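Chapter 7
The Succession Question in Medieval Vistmont 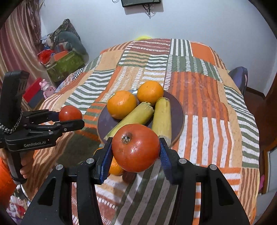 Tostley, August

When the last prince of the Kiani house died without a son, the valley state of Vistmont had no written rule to say who should follow him. For 184 years power had passed from father to eldest son, and the habit had come to look like law. It had never been tested. The nobles who gathered at Tostley in the weeks after the funeral found that they agreed on the importance of a lawful succession and on very little else.

This chapter examines the long dispute that followed and the form of government that grew out of it. Students who have read Chapter 6 will already be familiar with the land grants made by the early princes and with the growth of the market towns along the river. Both subjects return here, because the families who held the grants and the merchants who ran the towns were the main parties to the quarrel.

Older writers presented the period as a simple story of decline. In their view the Kiani princes had built a strong state, and their successors wasted it. This reading rests mainly on the Mivimard chronicle, which was composed at the abbey of that name and which survives in a single copy of 836 leaves. The monks of Mivimard had received generous gifts from the Kiani house and lost several of them under its successors. Their account of the later rulers is detailed, lively and often bitter. It remains the fullest narrative source for the period, but it must be read with the interests of the abbey in mind.

The first serious challenge to this view came from Sylvie Carrier, whose study of the Tostley tax rolls showed that revenue did not fall after the change of dynasty. In some districts it rose. Carrier argued that the new rulers, lacking the prestige of their predecessors, were forced to bargain with the towns, and that the bargains produced a more regular system of collection. The rolls also record the names of the men who gathered the taxes. Many of them had served the old house, and they appear to have kept their posts with little interruption.

Tõnu Kļaviņa has since questioned how far this argument can be taken. He points out that the rolls cover the lowland districts only, and that nothing comparable exists for the upland parishes, where the great families held their courts and raised their own men. In his view there were in practice two Vistmonts during these years – one governed by charter and account book, the other by kinship and custom. The prince was master of the first and a guest in the second. The debate between these positions has shaped most recent work on the subject, and the present chapter draws on both.

Three matters deserve particular attention. The first is the meaning of election. The assembly at Tostley claimed the right to choose the prince, and each ruler after the Kiani took an oath before it. Yet the choice fell every time on a member of the same two families, and on several occasions the name had been settled before the assembly met. Whether the procedure should be called an election at all is a question on which students should form their own judgment after reading the oath texts printed at the end of the chapter.

The second is the position of the Church. The abbots of Mivimard had crowned every Kiani prince, and they refused for a generation to crown anyone else. The new rulers were therefore invested at Tostley by the town clergy, with a ceremony that borrowed some parts of the older rite and left out others. The anointing was dropped. The presentation of the sword was kept, and was moved from the altar to the church door, where the townspeople could watch it.

The third is the use of the past. Each side in the dispute appealed to the customs of the early princes, and each described those customs differently. Genealogies were revised, charters were copied with changes, and at least one tomb was moved. Such evidence tells us little about the age it claims to describe – its value lies in what it reveals about the people who produced it.

The sections that follow are arranged by subject, with a short narrative of events placed first. Section 7.1 traces the dispute from the death of the last Kiani prince to the first Tostley oath. Section 7.2 turns to the assembly, its membership and its manner of doing business. The remaining sections deal with the Church, the towns and the upland families in turn. Place names are given in their modern form throughout, and the older spellings found in the sources are listed in the glossary.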